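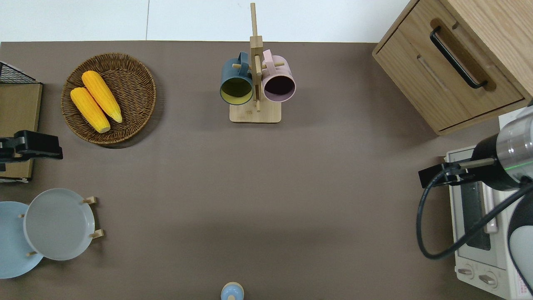 According to one reader who commented on my last post, the Grineo class is the best thing to happen to the college in years, and I should give it a fair go before moaning. Fair enough. I went back on Sunday.

My doubts haven't shifted much. The students are keen, and they know far more than I did at their age, but the final task is still "tidy the kitchen", and the kitchen is a table with a couple of mugs on a stand, two plates in a rack and some corn in a basket. Mine at home has never looked like that. Get two arms working over that lot and you've shown you can manage that lot.

The marking bothers me more. The Imberg team told me they had recorded 700 practice runs. The Hudia team had 900 and were very pleased about it. I asked both how many of those went wrong and got a long answer about lighting. A run counts if the item ends up where it should, even when somebody has nudged it back into reach halfway through. I'd score that as a fail, and I said so (it went down badly).

I will give them one thing. The Samarakoon lot had only 200 runs and had thrown out every one they weren't sure of. They had also written down what broke, 7 pages of it, mostly to do with mug handles. I read the whole thing over a bad coffee and learned more from it than from any of the demos.

The finals are in March. I've asked whether they'll let me bring my own mugs and I'm still waiting to hear.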